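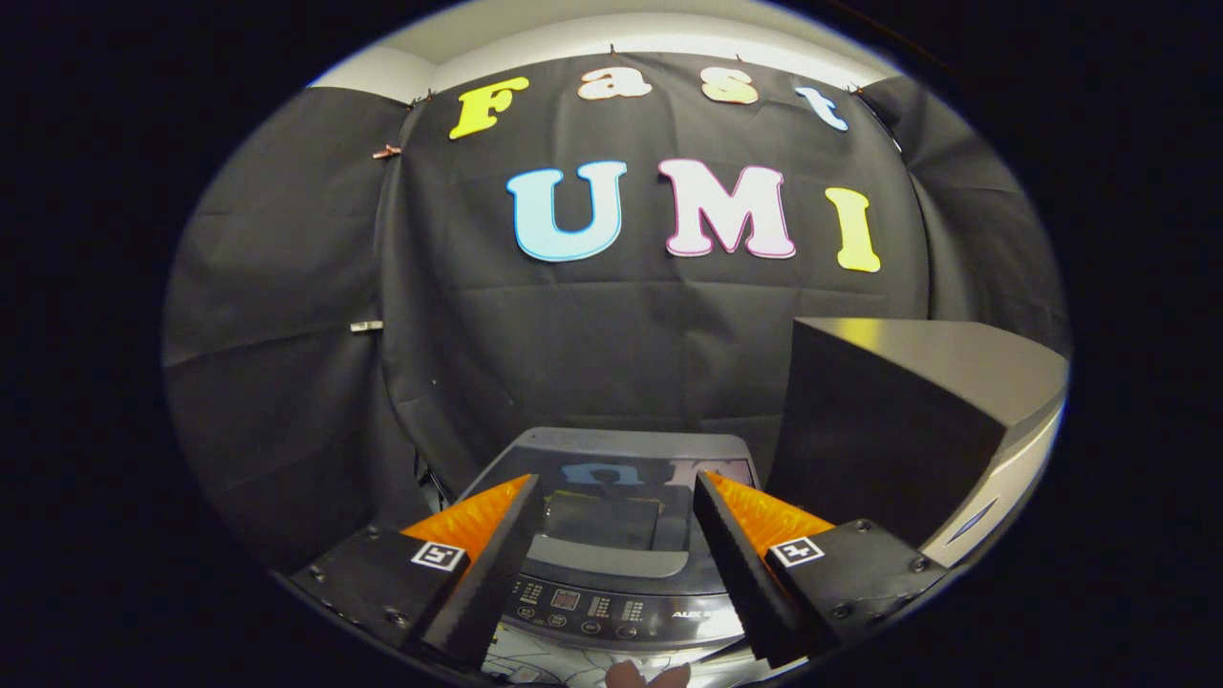 Figure 4. Top-loading washing machine with windowed lid, in front of the black fabric backdrop. Letters pinned to the cloth are reflected in the lid.

3.2 Laundry corner and backdrop

The laundry corner was the last of the rooms to be set up and the one that took the most changes. The machine used throughout is a domestic top-loader with a dark grey body, a transparent window in the lid and a control strip below it carrying small buttons and a digital display (Figure 4). The brand lettering AUX is at the right of the strip. A top-loader was chosen over a front-loader for two reasons. The lid is lifted from above, so a person standing at the machine does not have to bend before the first item goes in, and the drum opening is at the same height as the work surfaces used in the folding trials of Section 3.1. Heights could then be treated as constant across both parts of the study.

The wall behind the machine is pale and, under even room light, close in tone to much of the white bedding used in the loading trials. In the first pilot, raters working from recordings had trouble marking the moment at which a sheet left the hands and crossed the rim of the drum. Black fabric was therefore hung across the corner. The cloth follows the walls and so bends into a left, a centre and a right panel. Small copper-coloured clips hold it at the left side of the centre panel and at the upper right corner, where the centre and right panels meet. The fabric was not stretched flat. Creases and folds remain, and there are vertical seams, but neither affected the coding of dark against light items. Dark items were a separate matter and are dealt with in Section 3.4.

Large cut-out letters are pinned to the centre panel in two lines, reading "Fast" and, below and to the right, "UMI". They are yellow, peach, light blue and white, with a pink edge on the M. The upper line tilts slightly along the top of the cloth. The letters stayed in the same positions for all sessions and served as fixed landmarks when recordings from different days were aligned by hand.

The lid window produced an effect that had not been allowed for. With the lid closed, the U and the M of the lower line are reflected upside down in the glass, tinted blue and pink. Raters were asked to judge whether the drum was full, part full or empty before the lid was opened, and in the pilot two of them took the reflection for coloured garments inside the machine. The rating sheet was changed so that drum contents are judged only with the lid raised. The closed-lid item was dropped from the analysis and the pilot ratings that included it were discarded.

3.3 Loading procedure

Each session began with the lid closed and the basket on the floor to the left of the machine. Participants were told to load the items as they would at home and were given no instruction on sorting, speed or order. A standard load was made up of 21 items: sheets, pillowcases, hand towels, T-shirts and socks, the last left unpaired. Detergent was not used and no cycle was run. The controls were left alone unless a participant chose to press them, in which case the press was recorded as part of the routine.

There were 30 participants, and each completed four loads. The Gretden basket was used for the first two loads and the taller Trutano basket for the others, with the order reversed for half the group. Loads were repacked between sessions by Kelly Goodall following the layout in Appendix B, with socks always at the bottom – the pilot had shown that small items placed on top were taken up in a single handful and could not be timed separately.

A load was taken as complete when the lid was fully down. Items dropped between basket and drum were counted once, whether or not they were picked up straight away. Seven loads were excluded because the participant stopped to ask a question part way through. Excluded loads were not repeated, and the affected participants were kept in the analysis with their remaining loads.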